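2月13日(木) 晴れ、乾燥ひどい

没食子インク、第二仕込みの濾しと鉄入れ。待ちに待った日なので朝から落ち着かない。先に結論を書いておくと、第一仕込みよりはるかに黒い! しかも紙の上で色が変わっていくのが肉眼で追える。何度見てもこれは楽しい。

## 仕込みの中身(前回の続き)

没食子はJasettiから取った袋、ロット2797。前のロットより粒が小さくて、青みがかった灰色のものが多い。表面のいぼがはっきりしていて、割ると中が詰まっている。虫が出た穴のある粒は明らかに軽い。穴あきはタンニンが少ないと昔の処方書にはよく書いてあるけれど、今回は選り分けて穴なしだけ使った。穴あきは瓶に貯めてあるので、いつか穴あきだけで一度仕込んで比べたい(捨てないでください、棚の上段の茶色い瓶)。

砕き方は前回と変えた。前はミルで粉にしてしまって、濾すときに布がすぐ目詰まりし、夕方までぽたぽたやっていた。今回は布袋に入れて木槌で叩き、米粒から小豆くらいの大きさで止めた。抽出は遅くなるはずだが、どうせ寝かせるのだから急ぐ理由がない。叩いていると乾いたいい音がする。粉が舞うのでマスクは必要、鼻の奥がきゅっと渋くなる。あれは本当に渋い。

- 没食子(粗砕き) 100 g
- 雨水 600 ml
- 蓋はせず、布をかけて輪ゴム
- 置き場所は給湯器の横の棚

雨水にしたのは、ここの水道水で第一仕込みを作ったときに少し濁ったから。本当に水のせいかどうかはまだ分かっていない。硬さなのか、塩素なのか、たまたまなのか。精製水でも一度やるべきだと思う。雨水は屋根の樋からではなく、庭に出した琺瑯のボウルで受けて、コーヒーフィルターを通したもの。

## 黴の話

仕込んで数日は何も起きない。茶色い水に粒が沈んでいるだけで、匂いも濡れた落ち葉くらい。そのあと表面に白い点が出て、点がつながり、やがて灰緑の膜になった。初めて見る人はたいてい失敗だと思う場面だけれど、今回はこれを待っていた。

没食子に入っているのは主にガロタンニンで、糖のまわりに没食子酸がたくさんくっついた大きな分子。黴の持つ酵素がこれをばらして、没食子酸を外してくれる。没食子酸のほうが鉄と組んだときの黒がすっきりする、というのが発酵派の言い分。煮出し派は、煮れば早いし日持ちもする、と言う。両方に理があるので、うちは両方やって並べることにした。第一仕込みが煮出し、第二仕込みが発酵。

膜は途中で沈めずに育てた。毎朝瓶をそっと覗くのが日課になってしまい、端のほうがふわふわしてくるとちょっと嬉しい。ただし胞子を吸うのはよくない。覗くときは布ごしに、開けるときは換気扇の下で。喘息のある人は近づかないこと。食品の棚とも離す。これは前から決めていることだけれど、給湯器の横は湯呑みに近すぎたので、次回から場所を変える。冬でも暖かいところというと、乾燥棚の下くらいしか思いつかない。

## 濾し

膜をスプーンで端から持ち上げたら、思いのほか丈夫で一枚のまま取れた。湯葉みたいだった。裏側はぬるっとしている。すぐに袋に入れて口を縛って廃棄。

液は布で粗く濾し、そのあと紙で二度目。粗砕きにしたのは大正解で、布の段階ではほとんど詰まらず、するすると落ちていった。前回あれだけ苦労したのは何だったのか。紙のほうはさすがに遅いので、フィルターを途中で取り替えた。

濾した液の色は、濃く淹れすぎた紅茶。光にかざすと縁が赤い。第一仕込みの煮出し液は同じように濾してももう少し黄色かったから、ここで既に差がある。匂いは、黴を取り除くと意外に悪くなくて、古い木の引き出しを開けたときのような感じ。舐めてはいない(昔の人は舐めて渋さを見たらしい。やらない)。

残った粒はまだ渋が出そうなので、少量の水でもう一度浸けてある。二番液。これは単独でインクにはせず、布を染めるのに使うつもり。木綿の端切れなら何枚でもある。

## 鉄を入れる

ここが一番好きな工程。硫酸第一鉄は薄い青緑の結晶で、古いものは表面が黄色っぽい粉を吹いてくる。粉を吹いたところは酸化が進んでいるので、ナイフで軽くこそげて中の青緑だけを使った。袋の口をちゃんと閉めていなかったのが原因で、これは自分の不注意。今後は乾燥剤と一緒に密閉瓶へ。

結晶は先に少量の雨水で溶かしてから、濾し液に細く注いだ。入ったところから墨のような筋が走って、ガラス棒でひと回しするともう全体が暗い。紅茶だったものが一瞬で紫がかった黒になる。理屈は分かっていても毎回声が出る。

ただ、この時点の黒さに騙されてはいけない。溶けているのはまだ大部分が二価の鉄と没食子酸の組で、それ自体は色が薄い。紙に書いて空気に触れると鉄が三価になり、黒い不溶のものになって、紙の繊維の中に居座る。だから書きたては灰色で、だんだん濃くなる。瓶の中で黒くなりすぎたインクは、その分だけ先に反応が済んでしまっていて、沈殿になって底に溜まる。瓶の中では薄く、紙の上で濃く、というのが理想。

鉄の量は没食子に対して前回より減らした。昔の処方をそのまま写すと鉄が多すぎることがよくある。余った鉄は紙を傷める側に働くし、長い年月でインクの線の縁が茶色く焼けたり、線のところから紙が抜けたりする原因になる。古文書の写真で、文字の形に穴が開いているあれ。あそこまで行くには酸の強さや湿気もからむので、鉄だけを悪者にするのも違うのだけれど、余らせないに越したことはない。

減らした効果を見るには余剰の鉄を調べる試験紙がいる。手元に残りが少ないので、明日以降、線が十分に乾いてから使う。今日のうちに当ててもよかったのだが、乾く前のインクでやると何を見ているのか分からなくなる。我慢。

## ゴム

アラビアゴムはNkunaの塊状のもの。粉末より値は張るが、透明な粒を選べるのが気に入っている。飴色の濃い粒には樹皮のかけらが混じりやすいので、よけた。前の晩に水に浸けておいたら朝にはすっかり溶けて、とろりとした蜂蜜のようになっていた。布で一度漉して、木屑を少し取り除いた。

ゴムは粘りを出して、ペン先からインクが一気に落ちるのを防いでくれる。それから、線が紙に沈みすぎずに表面に少し留まるので、縁がきりっとする。沈殿が下に落ちるのも遅らせてくれる。入れすぎるとペン先で乾いて固まり、線がてかる。乾いた線を曲げると割れることもある。第一仕込みは入れすぎだった。書いたものを翌日畳んだら、折り目のところで黒い粉がぱらぱら落ちた。

今回は少しずつ入れては書き、入れては書き、を繰り返した。加えるごとに線がまとまっていくのがはっきり分かる。最後のひと匙で書き味がぴたっと来た瞬間があって、そこで止めた。止めどきがこんなに分かりやすいのは初めて!

## 試し書き

紙はKondhamの厚口と、いつもの事務用紙の2種。ペン先はDrokikの硬いほう。柔らかいほうは先日落として先が開いてしまったので、修理できるか後で見る(たぶん無理)。

**Kondham厚口。** 文句なし。滲みなし、裏抜けなし。細い線の入りと抜きがきれいに出る。書いた直後は青みのある灰色で、薄すぎるかなと思うくらい。お茶を淹れて戻ってくると、もう濃い灰色になっている。昼を食べて戻ると黒。光を斜めにするとほんの少し紫が見える。この紫が第一仕込みにはなかった。第一はもっと茶に寄った黒で、それはそれで古い手紙のような味があるのだけれど、並べると第二の黒は締まっている。

**事務用紙。** 滲む。特に横線の終わりでひげが出る。ゴムを足せば減るが、そうすると厚口のほうで重くなる。一つのインクで両方は欲張りというもの。事務用紙は日々のメモ用と割り切って、こちらに合わせた調整はしない。

**重ね塗り。** 筆で薄く塗って乾かし、また塗る、を繰り返した見本も作った。一度塗りの灰色がとても綺麗で、これは絵にも使えるのではないか。ただ酸があるので、いい筆を使うと毛を傷める。使い古しのナイロンで十分。

**水をかける。** 朝一番に書いた線に、昼過ぎになってからスポイトで水を落とした。表面に残っていた余分が少し流れて薄い灰色の暈ができたが、線そのものは残った。これこそ没食子インクの面目で、染料インクならとっくに消えている。明日と来週にも同じことをして、流れる量が減っていくかどうかを見る。減るはず。

**比較用の墨。** 隣に普通の墨汁でも同じ文字を書いておいた。墨は最初から黒く、最後まで同じ黒。没食子のほうは時間で変わる。どちらが優れているという話ではまったくなくて、性格が違う。墨は炭の粒が紙の上に乗っていて、没食子は繊維の中で生まれる。こうして並べるとつい眺めてしまって、片付けが進まない。

## ペン先の手入れ(重要)

このインクは酸性なので、鋼のペン先を放っておくと錆びる。使ったら水で洗って、拭いて、乾かす。万年筆には絶対に入れないでください。沈殿が溝に詰まり、分解しても取れなくなる。市販の万年筆用の没食子インクは、ずっと薄くて別物に近い。うちの瓶から吸い上げてよいのはスポイトだけ。

新品のペン先は油が引いてあるので、そのままだとインクを弾く。今日は歯磨き粉で軽く擦ってから使った。火で炙るやり方もあるけれど、焼きが戻って柔らかくなることがあるのでやっていない。

机にこぼしたらすぐ拭く。木は特にだめで、木のタンニンと鉄が反応してきれいな黒い染みになる。作業台の左の角にあるのがまさにそれで、紙やすりで削ってもまだ残っている。オーク材の染色としては理想的な発色だと思うが、染めたかったわけではない。服についたものも洗濯ではほぼ落ちない。割烹着を着ること。

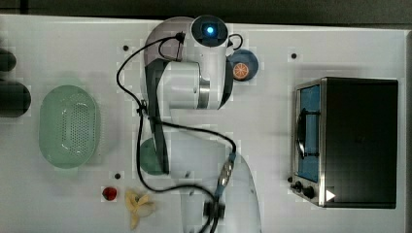 アラビアゴムは、液がまだ熱いうちに加えてもよいか。

冷めてから加える。溶かしておいたゴム液を少しずつ入れ、そのつど試し書きをして粘りを決める。

## 保存

瓶は茶色のガラス、口いっぱいまで入れて空気を減らした。空気が多いと瓶の中で酸化が進み、沈殿が増える。小分けにしたので、使うのは一本ずつ、残りは開けない。クローブを瓶ごとに一粒。昔からの黴よけで、インクがほんのりいい匂いになる。第一仕込みの瓶にはクローブを入れたものと入れないものがあり、入れないほうだけ口のところに白いものが出てきたので、少なくともうちの環境では意味がありそう。瓶の数が少ないから断言はしない。

錆びた釘を瓶に入れておくという古い工夫も読んだ。三価になった鉄を戻す働きを狙ったものらしいが、鉄が余計に溶け込んでいく気がして今回は見送り。でも気になる。小さな瓶で一つだけ試したい。

ラベルには仕込みの番号、没食子のロット、鉄を入れた日を書く。鉛筆で。前に自作インクでラベルを書いたら、擦れて読めないところが出てしまった(第一仕込み、ゴム多すぎのせい)。

## 光の試験

Kondham厚口に塗った帯を半分アルミ箔で覆って、南の窓に貼った。第一、第二、墨汁の順に上から並べてある。没食子の黒は長く光に当てると茶に寄っていくので、それがどれくらいで目に見えるか。冬の日差しは弱いから気長に待つ。窓のものは動かさないでください。掃除のときもそのままで。

もう一組、同じ帯を封筒に入れて引き出しにしまった。こちらが基準になる。

## 思いついたこと

- 五倍子でも仕込みたい。国産の五倍子はヌルデにつく虫こぶで、タンニンの量が没食子より多いと言われている。お歯黒に使われていたのもこれ。形がごつごつして、軽くて、中が空洞なので砕くのは楽そう。
- どんぐりの殻、栗の鬼皮、玉ねぎの皮。タンニンの質が違うので黒の向きも違うはず。栗の鬼皮は冷凍庫に取ってある。青みのない、温かい灰色になるのではと期待している。
- 紅茶でもできるはず。出がらしを集めておいてもらえると助かります。
- 仮の着色。書きたてが薄くて見えにくいので、昔はログウッドや藍を足して最初の色を補っていた。藍なら布用のものが少しある。黒くなったあとに青が残るのか、埋もれるのか、見てみたい。
- 酢で溶かした鉄(釘と酢)を硫酸鉄の代わりに使う処方。酸が穏やかで紙に優しいという人もいるけれど、濃さが毎回ばらつくので比べるには向かない。遊びとしてならぜひ。
- 羽根ペン。鵞鳥の羽根は削るのが難しいが、鋼のペン先と違って錆びない。このインクとは相性がいいはずで、というより、もともとその組み合わせで何百年も使われてきたのだった。

## 夕方の追記

帰る前に朝の線をもう一度見た。さらに黒い。昼に黒いと思ったのは早合点で、今見ると昼過ぎに書いた線のほうがまだ灰色に見える。一枚の紙に朝、昼、夕方と順に書き足したので、時間の順に濃淡が並んでいて、これが今日一番の収穫かもしれない。額に入れたいくらい。実際にはそのうち全部同じ黒になってしまうので、今晩のうちにスキャンしておく。スキャナの設定は自動補正を切ること。入れたままだと薄い線まで勝手に濃くされてしまい、比較にならない。

事務用紙のほうは昼から見た目があまり変わらない。紙に入っている炭酸カルシウムが酸を受けているのかもしれない。アルカリ寄りの紙の上では酸化が速く進むと読んだことがあり、だとすると昼の時点で既にほぼ終わっていたことになる。次は書いた直後から細かい間隔で見比べる。

二番液に浸けた木綿の端切れは、鉄の液をくぐらせたら見事な鼠色になった。濡れているときは黒に見えて、乾くと明るくなる。むらはあるが、絞りのような感じで悪くない。布は鉄で弱ることがあるので、よくすすいでから干した。物干しの右端、触っても色はもうつかないはずだけれど、白い服の人は一応気をつけて。

明日やること

- [ ] 試験紙で余剰の鉄を見る(第一と第二、厚口のみ)
- [ ] 水かけ二回目
- [ ] 瓶の底の沈殿を確認、振らないこと
- [ ] 硫酸鉄を密閉瓶に移す
- [ ] Jasettiに次の袋を頼む、できれば同じロットで
- [ ] 柔らかいペン先を見る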